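Zitwood Neighbours > Home and Garden > Kitchens and Waste

Separating recycling in a tiny shared kitchen, is it worth it?

Posted by Faith Nyaga, June 22, 2025

Hi all, first time posting, though I've been reading for ages. Three of us share a flat at the Malovham end of Zitwood and the kitchen is so narrow you can't open the oven and the fridge at once. We've got one bin. It lives by the back door and everything goes in it, and I feel guilty every single time I drop a can in there.

The council takes cans and plastic bottles mixed in the one box, but the corner shop has just started taking clean cans separately for the school fund, so now I'd like to keep them apart. My flatmates say they'll go along with it if it's easy and they won't if it isn't (fair enough, I suppose). We did try in April with carrier bags hung on the door handle. The bags split, something sticky ran down the paintwork and there was a bit of an atmosphere for a week.

So what do people do when there's no floor space? Do I need proper stacking bins? I've seen some for 40 quid and that feels like a lot for something to put rubbish in. And do you rinse everything, tops on or off, all that? I've been told three different things by three different people. Any help very welcome!

Upendo Muriithi

Don't buy the stacking ones! I had a set from Ogola and the flap on the bottom one jams the minute it's more than half full, so you end up lifting the whole tower off to get at it, usually with wet hands, usually swearing. They went to my sister, who keeps potatoes in them and is perfectly happy.

If you can't go down, go up. Use the worktop, or a shelf, or the top of the fridge if you're all tall enough. Small containers are fine as long as they get emptied, and that's the real trick of it: you want something small enough that you have to take it out every day or so, before it smells. Big bins let you put it off. We use little ones in two colours, one for cans and one for bottles, and visitors mostly get it right without asking, apart from my dad, who puts teabags in whichever is closest.

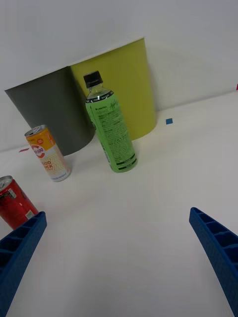 Two colours, side by side against the wall.
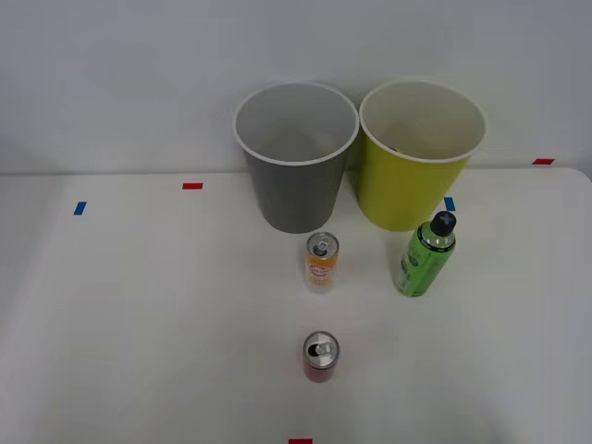
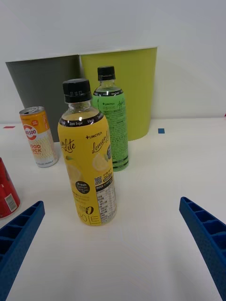

As for rinsing, I give things a quick swill in the washing-up water once I've finished the dishes. No need to run the tap specially and you certainly don't need to get them gleaming. Fizzy drink cans I turn upside down on the draining board for a bit, because it's that last dribble that brings the fruit flies in. Milk bottles need doing straight away or you'll know about it by teatime.

Tops: round our way they like them squashed and the top screwed back on. It may be different at your end so have a look at the leaflet. If you've lost the leaflet (I had) the council office will give you another one, they've got a great heap of them by the door.

And I'd pick one person to carry it out each week and put the name on the fridge. We said we'd all do it and then of course none of us did.

Dennis Massawe

Waste of time if you ask me. It all goes in the same lorry. I've watched it.

Subira Masanja

Dennis, the lorry on our road has a divider down the middle, you can see it when they lower the back! It does look like one big hole from the pavement, I'll give you that.

Faith, I agree with most of what Upendo says but I'd add a few bits from living in a house of students, where nothing with a rule attached to it survives very long.

Ask your shop whether they want the cans crushed or whole before you start. Ours wanted them whole and I'd spent a whole evening stamping on them in my slippers. They also wouldn't take food tins, only drinks cans, so the bean tins still had to go out in the council box. I took a bag of 200 in, ever so proud, and had to stand there by the newspapers picking out the tuna.

Labels can stay on bottles, at least they can here. I used to soak them off and it was a horrible job, little shreds of paper all down the plughole.

On the money side, please don't spend 40 quid. The Enach shop on the high street often has small tubs and bins in the bargain bit by the tills and I paid 2 pounds each for mine. Get something smooth inside with no ridges so it wipes out easily. Mine get a wipe with washing-up liquid when I remember, and a proper scrub when someone's mum is coming.

If your flatmates are only half keen, put the containers exactly where they already stand when they finish a drink. In our house that was next to the kettle, nowhere near the bin at all. I moved ours over there and it sorted out most of the grumbling, though we still get the odd can left on the edge of the bath.

Faith Nyaga

Thank you both, this is brilliant. We've got a bit of worktop next to the microwave that only collects post, so I'm going to clear that. Will ask the shop about crushing. Subira, do you know if the Enach place is open late? I don't finish till six.

Subira Masanja

Till eight I think, but ring first, they changed it in the spring.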